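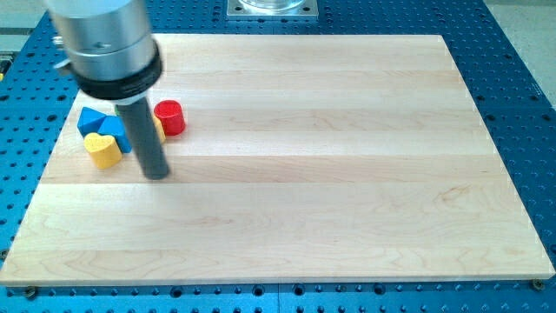 Guided Tours > Islands and Coast > Pernunau Festival Week Pass

Pernunau Festival Week Pass

Every March the fishing villages along the Pernunau shore put on their spring boat festival, and if you have only ever visited in high summer, when the beaches are full and the little lanes behind the harbour are rather sleepy in the heat, you are in for a lovely surprise. The Festival Week Pass is our way of getting you to as much of it as you can comfortably manage, without having to puzzle out the ferry times or find a bed in a week when beds are very scarce indeed.

The pass covers eight days. You will have a room at the Evuven guest house, a rambling old place up the hill from the harbour with a breakfast that goes on for as long as you like, and unlimited travel on the shore bus and the small ferry across to Mimex. Do take the early crossing at least once! The water is usually calm at that hour and the bakery by the landing stage opens at 6.30.

The boat blessing takes place on the Thursday, starting from the old slipway at dusk. Almost 200 boats took part last year, from proper working vessels down to rowing boats with three children and a dog aboard, and pass holders have a seat on the harbour wall (bring a cushion, the stone is cold by evening). The lantern walk follows, and then supper in the square, where the fish stew and the sweet saffron buns are both included.

What is in the pass
Seven nights' bed and breakfast at Evuven
Shore bus and Mimex ferry, all week
Harbour wall seat and festival supper
A walking map of the coves and chapels

Lunches, travel to Pernunau and insurance are not included. We sell 78 passes each year and they tend to go by Christmas. There are 67 steps from the road to the guest house door, so please tell us when you book if stairs are difficult, and we will gladly look for a room lower down in the village.

Bags can be left at the ferry office on your last day until the evening bus goes.

Page last updated: November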